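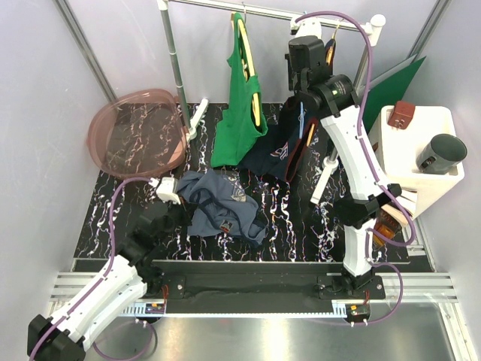 How to Dry Clothes Indoors Without the Musty Smell

7 min read

Clothes that dry too slowly smell bad. The smell comes from bacteria that stay active in damp fabric, and once it is in a towel or a gym shirt, a second wash on the same settings usually won't get it out. The fix is to shorten the drying time. These are the steps I use in a two-bedroom apartment with no dryer and no balcony.

What you need

A drying rack or a rail with hangers
A small fan
A window that opens, or a dehumidifier
A cheap humidity gauge

1. Spin twice

Run a second spin cycle before you take the load out. It adds a few minutes and removes a surprising amount of water from towels, jeans and sweatshirts. Skip it for wool, silk and anything with a "do not spin" label.

2. Take the load out right away

Wet laundry left in a closed drum starts to smell within hours, faster in July. If you can't be there when the cycle ends, use the delay timer. I set mine to finish at 7 a.m. and hang everything before breakfast.

3. Shake and turn

Snap each piece once or twice to open the creases. Turn jeans and hooded sweatshirts inside out so the pockets and seams face the air. Pull the hood away from the back of the garment.

4. Leave gaps

Keep 2 inches between pieces. Most racks are sold as if you could fill every bar, and you can't. If the load doesn't fit with gaps, hang half of it on the shower rail or wash smaller loads.

Shirts and dresses dry faster on hangers than folded over a bar. Use wide plastic hangers for anything heavy. Thin wire ones leave rust marks on damp cotton and bumps in the shoulders.

Fold towels over the bar with one side much longer than the other. Swap sides halfway through.

5. Pick the right room

A small room with the door shut and a dehumidifier running works best. The next best choice is a room with an open window and a fan. The worst is a bedroom with everything closed, where the moisture ends up on the walls and behind the furniture.

Keep the rack at least 20 inches from the wall. Don't put it against a radiator. It blocks the heat and can damage elastic.

6. Aim the fan low

Point the fan at the bottom third of the clothes, where the water collects. Low speed is enough. Moving air matters more than warm air, and a fan costs much less to run than a heater.

7. Watch the humidity

Check the gauge an hour after hanging. If it reads close to 100 percent, open a window or move the rack. In winter, opening the window for ten minutes twice a day does the job without cooling the whole place down.

8. Check the thick parts

Waistbands, cuffs and pocket linings dry last. Feel those before you put anything away. Cold fabric is often still damp.

If the smell is already there

Soak the item in one part white vinegar to four parts water for an hour, then rinse it well and wash at the hottest setting the label allows. Don't combine vinegar with bleach. Clean the washer's door seal and detergent drawer too, or the smell will come back.

Share this guide
19 comments

Contact | © Hotlow Home Guides | Back to top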